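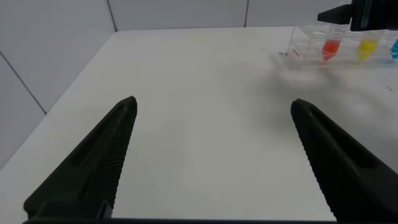
Chapter 4
Setting Up Your Bench

I ruined my first real experiment with my elbow. Trinidad Yap, my lab partner that semester, had spent most of a Thursday afternoon getting a dilution just right, and I reached across her for a pen and sent the whole rack over the side. She forgave me by dinner (mostly). I've been fussy about how I lay out a bench ever since, and in this chapter I'd like to make you fussy too.

You already know from Chapter 2 how to read a volume and how to label a tube. Now we get to the part people skip, the few minutes before anything gets poured. I used to think of it as housekeeping, something you did if the instructor was watching. Then I started teaching, and I could pretty much guess who would have a good day by looking at their tables at the start of class!

Let's begin with the surface. I like white. A plain white top shows you a drip of anything colored right away, and it makes a pale liquid in a clear tube much easier to judge. If your bench is dark, put a sheet of white paper behind the tube when you read it. Wipe the bench down before you start, even if it looks clean, and keep bags and phones off it.

Next comes the rack, and I always put it down first. It goes near the middle, far enough back that your sleeves clear it, and everything else gets its place from there. Put your tubes in with a gap between them if you have holes to spare. Students love to crowd them all into one corner, and then they can't get their fingers around the one they want.

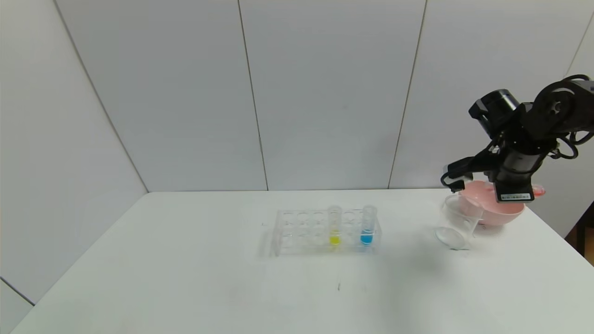

A clear rack is my favorite kind, because you can check a level without lifting the tube out. The trouble with clear things is that they vanish. A petri dish lying flat on a white table is awfully easy to set your notebook on, and I've done it more than once. Funnels hide almost as well. My colleague Qiuyue Yao likes to keep one brightly colored bowl on every bench for collecting rinse water, and I've stolen the habit from her. You never have to hunt for it.

Try this before you read on. Clear your table, lay out a rack, 2 test tubes, a funnel, a petri dish and a bowl, and then pretend to pour from one tube into the other. Notice where your elbows go. Move whatever you bumped, or nearly bumped, and go through it again with 200 mL of plain water in the bowl. In Section 4.1 we'll draw the layout you ended up with and compare it with your partner's.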